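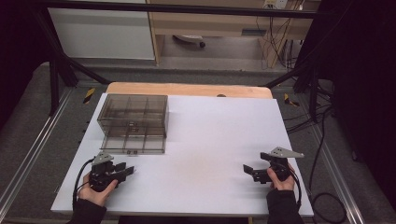 Figure 2. Work surface with the divided organizer box at the far left.

3.2 Materials and sorting procedure

The sorting task was adapted from a paper-based version used in the Holtthorpe study of household storage habits. In the original, people sorted printed cards into labeled envelopes. We replaced the cards with small objects and the envelopes with a divided plastic box, because several readers of the earlier work had asked whether the results would hold for things that people handle every day (buttons, screws, beads, fuses).

Each participant received a set of 47 objects and was told to put them away "so that you could find any one of them again next month." No categories were suggested. Participants could leave compartments unused and could mix object types in the same compartment. They were told there was no time limit, but sessions were stopped after 15 minutes if sorting was still going on. This happened in two cases, and both are kept in the analysis.

Object sets were drawn from a pool of 3,000 items bought from Brinkmann, a supplier of mixed hardware and sewing goods. Tamara Nechyporuk assembled the sets and checked that each one held at least 12 object types. Sets with fewer types were returned to the pool and drawn again. Items that could break or stain, such as chalk and wax pieces, were taken out before drawing began.

3.3 Recall test

In September all participants were invited back for the recall test. They were given the name of an object and asked to say which compartment it was in before the box was opened. A response was scored as correct if the named compartment held at least one object of that type. Near misses – a compartment sharing a side with the correct one – were recorded separately and are reported in Section 4.3. Diagonal neighbors were not treated as near misses.

Participants who sorted by use (for example, "things for hanging pictures") were compared with those who sorted by look (color, size or shape). Two raters assigned each person to a group from a short written account collected at the end of the first session. Where the raters disagreed, the account was read again by both and discussed. Accounts that still could not be placed went into a third group, mixed, which is left out of the main comparison but included in Table 4.

3.4 Scoring and data handling

Responses were entered in Cerel and checked against the paper sheets. One sheet had been filled in with the box turned the wrong way around – the entries were rotated to match and the correction was noted in the log. Blank responses were scored as incorrect. We repeated the analysis with blanks removed, and the direction of the group difference did not change.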